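Jobs & Aufrufe | Fernsehen | Unterhaltung
Lesezeit: 2 Minuten

Gesprächsgäste für »Nachgefragt bei Kirner« gesucht

Noch eine Talksendung also. Wir haben uns auch gefragt, ob es die braucht. Die Produktionsfirma Stirnar dreht im März sechs Folgen, in denen Schauspielerinnen und Schauspieler über ihre Laufbahn sprechen, und sucht dafür 30 Menschen, die ihnen Fragen stellen. Fans sind willkommen, solange sie Widerspruch aushalten. Wer nur ein Selfie mit einem Serienstar möchte, wird sich langweilen.

Ob Prominente vor Laien wirklich offener reden als vor Profis, wissen wir nicht. Die Redaktion behauptet es, der Beweis steht aus.

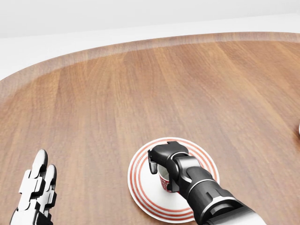 Iona Moncrieff hält dagegen, die Pilotfolge habe sie umgestimmt: Auf eine schlichte Frage nach den Absagen sei mehr gekommen als in drei Hochglanzinterviews. Sie warnt allerdings davor, dass die Agenturen die heiklen Themen vorab streichen lassen.

Das Risiko besteht. Fragen zu laufenden Verfahren und zu Kindern sind ausgeschlossen, alles andere will Redaktionsleiter Angus Niven »im Einzelfall« klären. Was das heißt, sollten Sie sich beim Vorgespräch genau erklären lassen.

Sie sind mindestens 17 Jahre alt (Minderjährige mit Einwilligung der Eltern), sprechen sicher Deutsch und haben an einem Drehtag Zeit. Kamera-Erfahrung schadet eher.

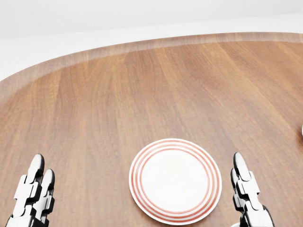

Die Aufwandsentschädigung beträgt 500 Euro pro Drehtag, Anreise inklusive, was bei langen Strecken knapp wird. Gesprochen wird ohne Teleprompter und ohne Karteikarten. Wer sich an etwas festhalten muss, dem bleibt ein Holztisch wie dieser mit seinem gerundeten, erhöhten Rand. Geschnitten wird hinterher trotzdem, und ein Mitspracherecht haben Sie dabei nicht.

Bewerbung mit drei Fragen, die Sie im Fernsehen noch nie gehört haben, an Heather Rennie, Kennwort »Kirner 836«. Lebenslauf nicht nötig.

Kontakt | Impressum | © Stirnar | Nach oben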